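Kivia C2 Benchtop Platelet Centrifuge
Setup Guide, Section 4: Preparing and Running a Spin
Revised 2025-08-14

Read this section before you plug anything in. We know how manuals get read, so the parts that can ruin a sample are marked CAUTION and the parts that can merely ruin your afternoon are marked NOTE.

4.1 Placing the unit

1. Set the centrifuge on a level bench that does not wobble. The folded-paper-under-one-leg method is not supported.
2. Leave clear space on all sides and keep the rear vent open. The vent is not a shelf.
3. Remove the orange transit bolt from under the lid and put it somewhere you will find it again. You will need it if the unit ever ships back to Rorel Service.
4. Connect the power cord and switch on at the back. The display shows the model name, then READY.

NOTE: If the display shows E-202, the transit bolt is still in place. This is by far our most popular error code.

4.2 Loading the rotor

1. Press OPEN and lift the lid until it clicks.
2. Check that the rotor buckets swing freely. Wipe out anything that should not be there.
3. Place the filled Busetero separation tube in bucket A.
4. Place a balance tube of equal weight in the opposite bucket. Weigh both. Your eye is a fine instrument, but it is not a scale.
5. Close the lid and press down until the latch catches.

CAUTION: Never run a single tube alone. An unbalanced rotor will trip the sensor and stop the spin, and the sample will have to be drawn again from a patient who was promised one needle.
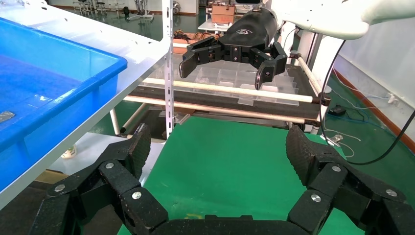
Figure 4-2. Two grippers and a clear compartment tray.

4.3 Running the two spins

The C2 separates blood in two stages. The first is gentle and settles the red cells. The second is firmer and gathers the platelets at the bottom of the plasma.

1. Select PROGRAM 2 on the front panel.
2. Confirm that the first spin reads 580 rpm. If it reads anything else, somebody has been exploring the menus. Hold RESET until the factory values return.
3. Press START and leave the lid alone. It stays locked until the rotor stops, no matter how firmly you press OPEN.
4. When the tone sounds, transfer the plasma layer to a fresh tube with the long blunt needle. Stop well short of the red layer.
5. Rebalance, close the lid and press START again. The second spin runs at 2,000 rpm.
6. Draw off the upper plasma as directed by your clinic's protocol. Swirl what remains until the pellet is evenly mixed. Swirl, please - do not shake.

CAUTION: Treat all blood products as infectious. Wear gloves and eye protection, and dispose of used tubes in a sharps or biohazard container.

4.4 Cleaning

Unplug the unit first. Wipe the chamber and buckets with Fedoruk surface solution and a soft cloth, then leave the lid open until everything is dry. Do not use bleach on the rotor. It pits the metal, and the warranty has a paragraph on the subject.

Replace the lid gasket every November, or sooner if it looks cracked. Fitting instructions are in Section 7.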